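Toson listings dump, README

Used car listings, cleaned up some. Started as a spreadsheet for finding myself a cheap wagon and got out of hand. If you only want the CSV grab toson_main.csv and skip to the column notes, the rest is mostly warnings.

What's in it

1743 rows, one row per listing, not per car. Same car relisted under a new ad = new row. I tried matching on VIN but plenty of sellers leave it off or type it wrong, so the relist column is a guess and should be treated like one.

Mostly sedans, wagons and small hatchbacks. A few pickups got in. Convertibles are in there too but thin, don't try to do prices on them by themselves. No motorcycles, no RVs, no salvage auction lots.

Files

toson_main.csv - everything, cleaned
toson_raw.csv - same rows before cleanup, ugly
colors.csv - lookup table, paint names to plain colors
trims.csv - lookup for trim levels, incomplete, see below
remura.py - the cleanup script

Where it came from

Two sources. Most of it is the Fola classifieds board, private sellers, saved by hand and later with a script. The other 542 rows are dealer stock from Nanayakkara Motors, who sent me their old inventory sheets when I asked nicely. Dealer rows have source = N, everything else is F. Please keep the source column if you pass this along. Dealer asking prices and private asking prices are different animals and mixing them gave me junk the first time.

Columns

There are 16. The ones people ask about:

price_ask - asking price in dollars, whole number. Not what it sold for. I don't have sold prices, please stop asking
miles - odometer as stated by seller. See problems
year - model year. Private sellers sometimes put the year they bought it. Fixed where the VIN was there
trans - A, M or blank. CVTs are A
color - plain color after lookup
color_raw - whatever the seller typed
owners - number of previous owners, blank if not stated. Blank is not zero!!
rust - Y, N, blank. Y if the ad mentions rust anywhere, including "no rust", until version 3. Fixed now
days_up - days between first time I saw the ad and last time. Private rows only
relist - 1 if I think it's the same car again
notes - free text, trimmed, phone numbers and names stripped

The others are what they say they are. body, make, model, trim, source, id.

Known problems

1. Miles. Lots of round numbers. Anything ending in three zeros is somebody guessing from the driveway. Also a few typed in thousands (so 87 means 87,000), the script catches those if the car is older than two years and leaves new ones alone. Probably missed a couple.

2. Trims. Sellers write whatever. "Fully loaded" is not a trim level. If I couldn't work it out from the options it's blank, and trims.csv only covers the makes I cared about.

3. Color. Silver and gray are basicly a coin flip. Champagne, sand, pebble, "gold-ish" all went to beige. If you're doing anything with color use color_raw and make your own calls.
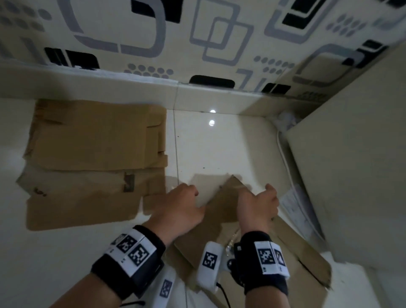 4. Prices with "OBO". Kept the number, dropped the OBO. There used to be an obo column but it was wrong so often I pulled it.

5. Dealer rows have no days_up. The sheets were one snapshot each and I can't tell when a car arrived.

6. Duplicates. 9 rows are exact duplicates in everything but id. I know about them. Left them in so the ids don't shift for people already using the file, drop them yourself on load.

Running the script

python remura.py toson_raw.csv out.csv

Needs pandas, nothing else. Takes a few seconds. If it complains about encoding, open the raw file and save it again as UTF-8, Excel does something to it. Lookup files have to be in the same folder. There's a --keep-blank flag that keeps rows with no price, off by default.

Don't use it for

Insurance values, loan stuff, telling your brother in law his truck is worth less than he thinks. It's one region and asking prices only. Fine for practicing regression or seeing how mileage drags price down on a ten year old hatchback.

Changes

v4 - dealer rows added, source column added
v3 - rust column fixed, obo column gone
v2 - color lookup
v1 - the spreadsheet

Next update is February if I get to it. Want to add drivetrain (AWD/FWD/RWD), it's in the notes text for maybe half the wagons and just needs pulling out. If you find a bad row send me the id and what's wrong with it, screenshots of your spreadsheet are no use to me.

License

Do what you want with the tables, mention where you got them. The script is the same deal.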